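April 23, 2023
Notebook, table tasks. Written by Oluf Kvaran

Today I continued with the question from the Kragh meeting: can the arm put away dishes in such a way that a person at home would not need to do it again after? My short answer is still no, but it is a better no than in August.

The Plemik planner now finds the rim of a dish without help in most cases. The weak point is the approach. When two dishes are close together, the finger wants to go in the gap between them, and there is no gap. I changed the approach angle by 7 degrees and made the last part slower. Please do not change it back before you talk to me.

Grip force limit is still 600 in the Matbridge settings file. I don't know who chose this value, and the unit is not written anywhere. If somebody from Butstead knows, write it here on the page.

For the next runs I keep the layout simple – dishes on the shelf board, plate directly on the table.

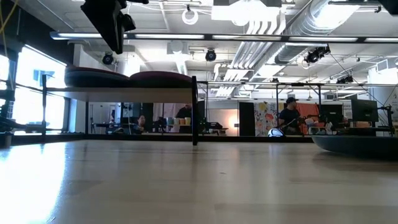 The plate is for me the more difficult object. It is shallow, so the finger must come very near to the wood, and I do not want to scratch the tabletop. A person would slide it to the edge and take it from under. I want to try the same with the arm, but the sliding needs a softer tip.

To do: order 2 soft tips, clean the log folder (over 4,000 files), ask about the force unit.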